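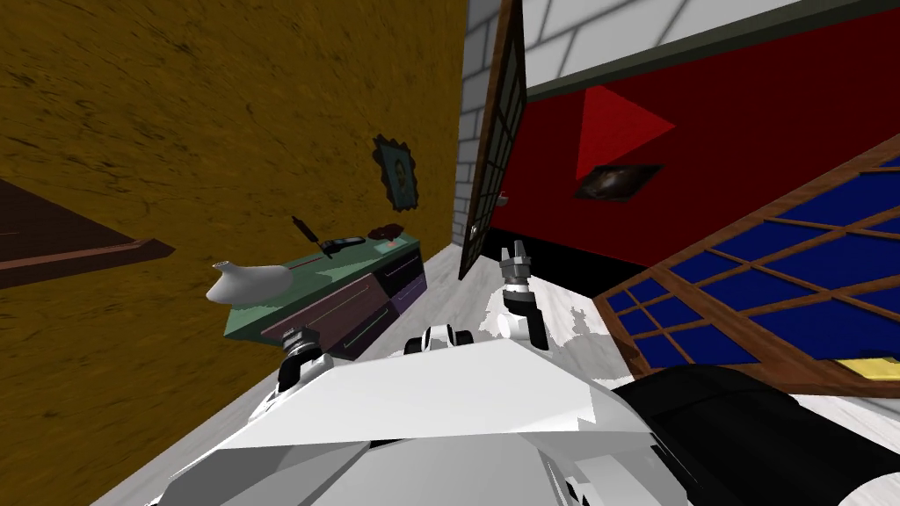

A raised gripper in a simulated room.

Hi all, and thanks for waiting a little longer than usual for this one. I wanted to get through the last of the May workshops before I wrote to you, and then I had to sit down with the receipts, and you know how that goes.

So, the short version. The Lorska dialect recordings are going well, the Cuvero ones are slower than I promised, and I need to talk to you about the transcription money.

Lorska first, since it's the fun part. We now have 38 speakers on tape, most of them over seventy, and the stories are wonderful. I went in expecting farming words and got a whole pile of vocabulary about laundry (there are separate words for a sheet that dried stiff and a sheet that dried soft, and people will argue about them for half an hour!). The evening sessions in the library work much better than home visits did last fall. People bring a neighbor, the neighbor corrects them, and suddenly I have two speakers using forms that neither of them would give me when I asked straight out. I've stopped using the printed word list except as a warm-up.

The sound quality is better too. The clip-on microphones you paid for in the second installment have made a real difference, especially with the quieter speakers. One of the clips broke and I replaced it out of the small equipment line.

Cuvero is another matter. The plan said we'd finish there by spring, and we haven't. The bus route changed in March, so a visit that used to take a morning now takes all day, and the community hall was closed for roof work on top of that. I've done 3 visits and have good material from each of them, but it's thin on younger speakers and I don't want to write it up as if it weren't. I'd like to push the Cuvero deadline to the end of October. No extra money needed for that – the travel line can cover it if I stay overnight and do two sessions per trip.

Now, transcription. We have over 200 hours of audio, which is a lot more than I budgeted for. The transcribers are fast and careful, but the dialect spellings slow everybody down, me included. I've put the spelling guide through another round and it's shorter now, with the vowel section completely redone. Even so, I can't see us getting every hour typed up inside this grant. What I'd suggest is full transcripts for Lorska, and time-stamped summaries for Cuvero, with the audio itself archived properly in both cases. Somebody can always come back to it later. If you'd like full transcripts for both, I can send a revised budget, but please tell me before July so I can book people.

A few smaller things. The Gekgate storage account has been renewed and both copies of the archive have been checked. Consent forms are all scanned, apart from two from the February session where I still need a signature. The listening evening is set for early fall, and there'll be cake.

The spending table is in the attached sheet. Printing came in under and travel came in over, and they nearly cancel out. I'll call the office next month about the October date.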